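Last updated: June 27, 2018

Lovisa Westerberg wrote:
> Hello all, I have the old tower open and would
> love a hand with the processor. Do I take
> the memory out first?

Dear Lovisa, how nice to hear you're having a go at it! I do like to have the slots beside the socket clear - big thumbs, I'm afraid - and the case lying flat on its side.

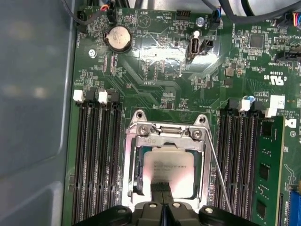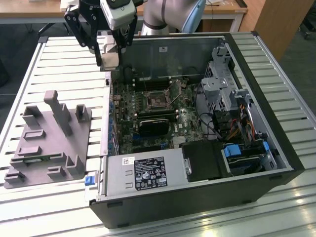
Lift the lever all the way before you touch the chip, and take your time with it. Come by in July if you get stuck, I'll put coffee on.

Warmly,
Ojārs

Comments (2)

Kirodano: Thanks, I was wondering about the lever too.

Storkeo: Any tips for old thermal paste?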